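Prusden Freestanding Wall Panels
Reviewed by Ewan Gillies, 6/17/25

We needed walls we could move. The unit at Candinholm is one big open room, and the landlord won't let us fix anything to the floor. Ruaridh Imrie had used the Prusden panels at his place in Grarport, so I ordered the same ones in white.

Assembly is simple. The brace bolts to the back of the panel with the hardware supplied, and two people can have one upright without a ladder. One person can't, whatever the leaflet says. The holes on our first brace were drilled slightly off and I had to open them up with a file. Prusden sent a replacement when I asked.

The finish is matte and takes tape well. Masking tape came off clean after a week. Duct tape did not. Scuffs wipe away with a damp cloth, but a knock on the corner leaves a dent that you'll have to fill.

I had looked at the Baptiste system first. It clips together faster, but the feet stick out on both sides and people trip on them. With the Prusden brace everything is on the back, so you do need to plan which side people will walk on.

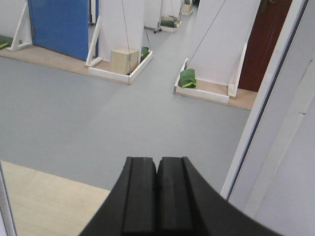

White panel with its triangular brace, upper left, on the raised wooden platform. More panels stand in rows past the gray floor.

The full order came to 2,550, with 300 of that for delivery. I'd buy them again for a space that changes often. For a wall that's staying put, get a carpenter.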